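Posted 4 June 2019
By Elikem Asante

The Lurnham Short-Haul

The ferry to Lurnham carried 312 people when it was full, and it had not been full since the year the cannery shut. On the morning Malari bought her ticket there were 11 of them aboard, counting the man asleep under the timetable, who may have been aboard since March.

She had the window seat and a cake on her knees. The cake was for her uncle Lavoie, who was retiring from the post of harbor clerk after a career spent mostly in looking up. He looked up when the ferry came in, wrote down the time, and looked up again when it left. In between he did crosswords and held opinions about knives.

He owned one good knife, a Hikedura, which he had bought by mail and which had cost more than his boat. He had never cut anything with it. It was too sharp for bread, he said, and bread was all he ate.

"You'll be bringing the cake," he had told her on the phone.

"What kind?"

"One that cuts soft. I'm thinking of using the knife."

So it was that kind of occasion.

Halfway across, the engine stopped. It did this politely, with a sort of cough, and the boat went on sliding for a while as if it hadn't been told. The captain came down and said there was no cause for alarm, in the voice of a man who had gone looking for cause and had found two or three that would do. Then he asked whether anyone knew engines.

A woman in a green raincoat said she knew sewing machines. The captain thought this over and took her below.

Malari held on to the cake. Frosting has a view on warm weather, and by noon the words GOOD LUCK LAVOIE had begun to lean. At one o'clock it said GOOD LUCK LAVO. At half past, the luck started to go too, and she turned the box around so she wouldn't have to watch.

The sleeping man woke up, looked out at the water on both sides, asked if this was Lurnham, and was told no. He seemed relieved.

At ten past two there was a bang from below, then a word Malari had not heard since school, then the engine. The woman in the raincoat came back up and sat down without comment. It was the same as a bobbin, she said later, when pressed, only bigger and in a worse mood.

Lavoie was on the dock with his ledger. It was his last entry, the 1,863rd crossing of the book, and he had ruled the line for it the night before and filled in the time ahead, in ink, to save trouble.
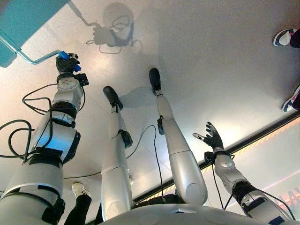
Malari told him he would just have to cross it out, and he said he had never crossed anything out in that book and wasn't going to start on the day he handed it over. He looked at the ferry. He looked at his watch. Then he turned the watch back 4 hours, checked it against the ledger, and nodded.

"Right on time," he said. "Let's see this cake."

She opened the box. It said GOO.

He went to get the knife.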